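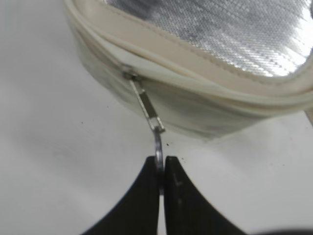 Cream zip pouch, silver panel.

Gemley 16 compact camera, second-hand and refurbished

Back in stock, small batch. Pocket compact, fixed lens, 3x optical zoom, 16 megapixels. Good first camera for a kid or a travel spare for the glovebox. Colour on the screen is a bit warm, files come out fine.

Cistau battery included, plus wall charger (Aussie plug). Wrist strap if we have one. Memory card NOT included, grab one at checkout or use your own. Standard SD, nothing fancy.

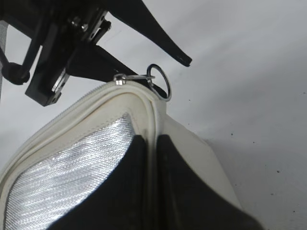 Battery life: we got 82 shots with flash on for most of them, more if you leave it off. Older cells so don't expect miracles. Spares are on the Ersoy page, same fit, cheaper than they used to be.

Zoom is quiet enough for video. Video itself is only so-so indoors, grainy once the lights go down. Outdoors no dramas. Autofocus hunts a bit up close, use the flower mode and hold still. Wendelin Ruchti does all our lens checks and he knocked back three from this lot for dust, so whats listed has passed.

Grading: A is light marks, B is scuffs around the tripod socket and corners. Both work the same. Pick the grade in the drop-down, can't pick the serial number sorry.
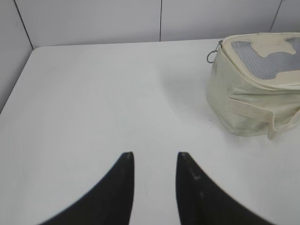
Postage is flat rate Australia-wide, tracked. Orders in before noon go same day from Gumgate. Pickup OK, ring first and ask for Ursina.

Six month warranty on the body, none on batteries. Returns within 14 days, please send the charger back aswell. Manual is a PDF, link comes with your reciept.

Stock code 2148. Next batch in June.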